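4.2 Open-day demonstration

The second evaluation took place during the open day at Driltudholm on 2025-05-07. Its purpose was narrower than that of the laboratory sessions in Section 4.1. We wanted to know whether a hand-held gripper interface could be explained, fitted and used by visitors with no background in robotics, and whether the recordings they produced could be kept alongside those of trained operators.

Each session began with a demonstration by one of the authors or by a trained operator (Rania Jaber or Jade Rowbotham). The operator picked up both grippers, stood at the mat and carried out one full pick-and-place cycle without speaking, then a second one with commentary. The grippers carry printed marker cubes, and the operator was asked to turn both wrists through their normal range before starting so that visitors could see which faces stay in view and which are lost. No part of the floor was cleared for the event beyond the mat itself. Stored items, cabling and packed goods remained where they were, as they do on ordinary working days. 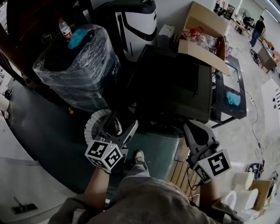
Visitors were then offered a turn. We allowed 300 seconds per person, including fitting, and the supervisor could stop a trial at any point. Instructions were limited to a single printed card with 4 statements, drafted by Yvonne Bainbridge and tested at an earlier event in September. The card does not mention markers. In the September trial the word led several people to hold the grippers stiffly in front of the chest, and the resulting motion was of little use for training.

Trials were logged with the Alel recorder, version 18, using the same settings as in the laboratory. A trial was marked usable if both grippers were tracked from first contact to release, with gaps short enough to be filled by interpolation. Trials in which the visitor put one gripper down were retained but labeled separately. The open day produced 682 trials in total, all of which were reviewed by Helmut Schmieder using the Furnival annotation tool. He was not told which trials came from visitors and which from the operators' own demonstrations.

Wide-angle views from the grippers take in a large part of the surroundings — walls, ceiling and passing people as well as the work area. Faces were therefore pixelated before any footage left the site. Masking was applied automatically and then checked by hand, and where the automatic step covered a region with no face in it, the mask was left in place. 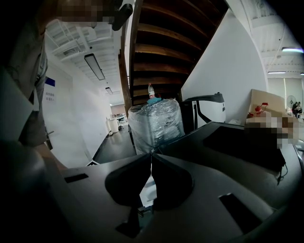 Figure 7. View from a hand-held gripper during the open day, with the two fingers at center, a film-wrapped bundle below the staircase and the corridor to the left.

The most common fault in visitor trials was early closing: the fingers met before the object was between them. Operators rarely did this. Maysoun Semaan suggested that visitors judge distance from the back of the gripper body, which is bulky compared with the fingers, and the head-mounted recordings are consistent with that reading, although we did not test it directly. A slimmer housing from Drallell was available on the day but was not used, so that all trials would share one geometry. The effect of housing shape on closing distance is left to the follow-up study outlined in Section 6.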